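Skundeo Documentation > Administrator Guide > Section 3: Scheduled Imports

Setting Up a Scheduled Import

A scheduled import reads a delimited file from a shared folder and adds its rows to an existing Skundeo table. You need the Table Editor role and read access to the folder.

Before you start

The source file must be CSV or TSV with the column names in the first row. Column names longer than 100 characters are cut when the file is read. If two names are the same after cutting, the import stops with error 188.

Create the schedule

1. Open the target table and click Data > Imports.
2. Click New Schedule.
3. Type a name. The name shows up in the import log, so use something your team will recognize, such as "Reddale orders nightly".
4. Under Source, choose the folder connection. If the list is empty, see Adding a Folder Connection.
5. Enter the file name. You can use an asterisk for the part that changes, for example orders_*.csv. When several files match, only the newest one is read.
6. Click Preview. The first rows of the file appear in the lower pane.

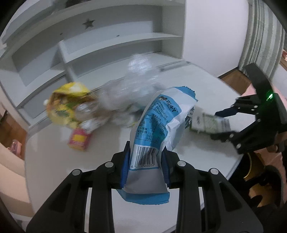
7. Match each source column to a table column. Columns with the same name are matched for you. Set any column you don't want to Skip.
8. Choose a key column. Rows whose key is already in the table are updated, and all others are added.
9. Set the time and the days of the week. Times are in the server's time zone.
10. Click Save. The schedule is saved in the Paused state.

Note: Preview does not check data types. A text value in a number column is only found when the import runs.

Test and turn on

1. Select the schedule and click Run Once.
2. Open the Log tab and compare Rows Read with Rows Written.
3. If the numbers differ, click Rejected Rows to download the rows that were left out, with the reason in the last column.
4. Switch the schedule from Paused to Active.

Caution: Run Once writes to the live table. To try out a mapping, make a copy of the table first and point the schedule at the copy.

Caution: Changing the key column on an active schedule can create duplicate rows. Pause the schedule before you edit it.

Limits

Source file size: 400 MB
Failed runs before a schedule is paused automatically: 3

Schedules made in the older Nassar importer are listed with a gray label. They still run, but their mappings can't be edited. Open the schedule and click Convert to move it to the current format, then check the time zone again.

Section maintained by Judite Vieira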